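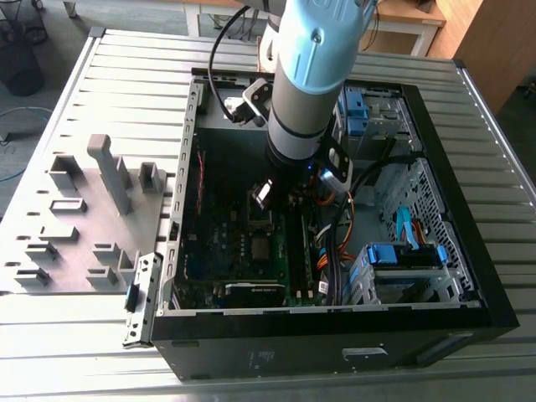 Fadime Karakaya wrote that I should first say which case it is and how old, so I put it now at the top of my question. It is a black desktop tower from a small shop called Morkis, bought used by my uncle. I don't know the year.

Old tower: clean and keep, or only save the drive?

I have this tower lying on its side, open. Inside there is a dark green motherboard with two black RAM slots, a black graphics card, and a metal cage for the drives with blue plastic latches. One silver hard drive is in the lower bay, under the blue handle. The computer was in a storage room for a long time. When I connect it, the fans turn for 4 seconds and then everything stops. Then it tries again by itself, and stops again.

I want three things, if possible. I want to save the photos from the hard drive. I want to know if it is worth to repair the rest. And I want to make the cables more tidy, because the big bundle goes in an arch through the middle of the case and I cannot reach anything under it without pushing.

I have a screwdriver set and one can of compressed air. I never changed a part before, only memory in a laptop. Please use simple words — my computer English is better than my other English, but not so much.

Asked in May
1,082 views

2 answers

Answer by Ekrem Toprak
18 votes, accepted

Start with the drive and leave the rest for another evening. The photos are the only part you can't buy again.

Pull the power cord out of the wall, press the power button one time, and wait a minute. Touch bare metal on the case before you touch anything inside. The drive has two cables, one for data and one wider one for power. Take them off by the plug, never by the wire. Old SATA plugs sometimes have a small metal clip that you must press. If yours has it and you pull anyway, you can break the plastic on the drive, and I did this once with a drive from my cousin's office. It could still be read, but only when I held the cable with a finger.

The blue handle is part of a caddy. On most cases of this type you squeeze or lift the handle and the drive slides out together with it. If it doesn't move, look for a screw on the other side of the cage, because some people add one.

Then put the drive on a USB adapter. Check if it is a 3.5 inch drive. The big ones need an adapter with its own power supply, and the cheap adapters with only a USB plug will not start them. I use one from Surkero and it is fine, but any one with a power brick will do. Copy the photos to two different places before you try anything else.

About the start and stop. In my experience the order to check is this:

1. Push the memory in again. Open the clips, take it out, look for dust in the slot, put it back until it clicks. If you have two pieces, try with only one, then with the other.
2. Remove the graphics card, if the motherboard has its own video output. Try to start without it.
3. Check the small square power plug near the processor. It gets loose when somebody pulls on the cables.
4. Try another power supply, if you can borrow one.

Between each step take out the power cord again. Change only one thing each time, or you will not know what helped.

For the cables, don't cut anything. Use velcro strips and pull the bundle toward the side where the drive cage is. If you remove the cage bays you don't use you get a lot of room, but on many cases the cage is riveted and then it stays where it is. Leave some slack at every plug. A cable which is tight like a guitar string will come off one day.

Is it worth it? If it is the memory, yes. If it is the motherboard, I would stop and keep the power supply and the drive only.

Comment: Thank you, the drive came out with the handle like you said. There was no screw. Copying is at 91 percent now and I am afraid to breathe near it.

Comment: Let it finish. Don't move the table.

Answer by Kahraman
2 votes

Just buy a new one, these old towers use too much electricity. You can put the old case at the recycling. I gave mine away and I don't miss it. For the dust use the compressed air but hold the fan with a finger, or it spins too fast.

Comment: He asked about photos, you did not answer this — but the tip with the fan is good.

Comment: One more thing about the air can. Keep it straight up. If you turn it over, liquid comes out, very cold, and you don't want it on the board. Grostimwood writes this on the label, but in very small letters.

Update from the person who asked

All photos are saved, two copies. After I pushed the memory in again the computer stayed on for longer, but the screen is black. Tonight I will try step 2 and write here again. I also found that one velcro strip is not enough for the bundle, I needed two.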